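Come and keep a coffee diary with me (call for participants)

Posted September 18, 2022

Hi, and thanks for clicking through! I write the Clevonness newsletter, which has been going out to people who care a little too much about their morning drink for longer than I care to admit, and I'm putting together a home coffee diary project for the fall. I need people. Lots of you, ideally, and a good mix of folks who grind their own beans and folks who spoon it out of a jar and get on with their day.

The short version: you write down what you drink at home for four weeks, you send it to me, and I turn the whole pile into a long printed booklet about how people in and near Kilinen make coffee. Everyone who takes part gets the booklet and a bag of beans. If that's enough for you, skip down to the part about signing up. Otherwise, grab a cup and read on.

Where this came from

I ran a tiny version of this back in June. It was just newsletter readers, and I asked them to jot down one week of coffee in whatever way they liked. I got spreadsheets, I got the backs of envelopes, I got a voice message that went on for most of a commute. Between them they sent me 1,197 entries, and I read every single one at my kitchen table over two very late nights. It was the most fun I've had with the newsletter in ages.

What got me was how little of it was about taste. People wrote about the cup they always reach for, or the second pot that goes cold every day and gets made again anyway. One person had switched to decaf without telling the rest of the household and wanted to know if that counted as lying. (I still don't have an answer for that one.) One week was plainly too short, though. Half the diaries were just getting good when they stopped.

So now I'm doing it properly, with paper diaries and postage both ways. The printing is being done by Iltard, who did our last two issues and who have been very patient with me about margins.

What you'd be doing

You get a small diary in the mail. Each time you make coffee at home, or somebody makes it for you, you fill in a few lines: the time, how it was made, what went in it, what you drank it from, and anything you feel like adding. That last box is the one I love, so please don't leave it blank for four weeks running! A few words is fine. "Burned it again" is fine.

Coffee you drink out in the world doesn't need to go in, but if you have a cup at work every day and it feels like part of the routine, put it in and write "work" next to it. I had a lot of questions about this in June and I went back and forth on it, and I've landed on letting you decide.

You don't have to change anything about how you drink. Please don't buy a new machine for this. If you forget a day, leave it empty and carry on with the next one. I'd much sooner have a diary with gaps than one you filled in from memory on the last night (I can tell, by the way, the handwriting gets very even).

At the end, you put the diary in the return envelope and drop it in a mailbox. There's also an optional phone chat with me, maybe half an hour, where I ask you more about whatever you wrote. I'd love it if some of you said yes to that, but it's completely up to you.

Who I'm looking for

You need to be 18 or over, live within driving distance of Kilinen, and drink coffee at home at least a few times a week. That's it for requirements.

I'd especially like to hear from people who work nights, people who share a kitchen with roommates, and anyone who started drinking coffee late in life. The June group leaned heavily toward people with a grinder and a scale and strong feelings about water, and I say that as one of them. If you think your coffee is too boring to write about, you are exactly who I want.

Two people in the same home can both sign up, and you'll each get your own diary. Tea drinkers, I'm sorry, I really am. Maybe next year.

What you get

A bag of beans from Hashemi, whole or ground, your pick, which goes out once your diary is back with me. A copy of the finished booklet. Your first name in the back of it if you'd like that, or no name at all if you wouldn't. There's no cash payment, and I want to be upfront about that now so it doesn't come as a letdown later.

What happens to your diary

I'm the only person who reads the originals. I type them up, leave out last names and addresses and anything that would give away who you are, and quote from the typed copies. You can ask me to leave out any entry, or all of them, right up until the booklet goes to print. If you'd like your paper diary back afterward, tick the box on the inside cover and I'll mail it to you.

How to sign up

Send me a message through the contact page with "coffee diary" in the subject line. Tell me your mailing address, how you usually make your coffee, whether you want whole beans or ground, and whether you'd be up for a phone chat. If you need the diary in large print, or you'd like to record your entries as audio, say so and I'll set that up for you.

I'll write back to everybody, though it might take me a few days if a bunch of you show up at once. Diaries go out in batches, so don't worry if a friend gets theirs before you do. And if you know somebody who has a whole speech about their coffee pot, please send this page along to them!
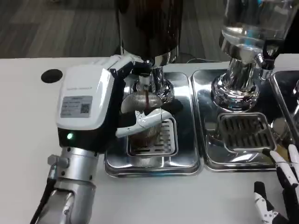

Hashemi wrote in from the roastery to ask whether cold brew made on one day and finished over the next three goes down as one entry or several, and would like it to be several. Put me down for ground beans, the message went on, and yes to the phone chat, as long as it's after lunch.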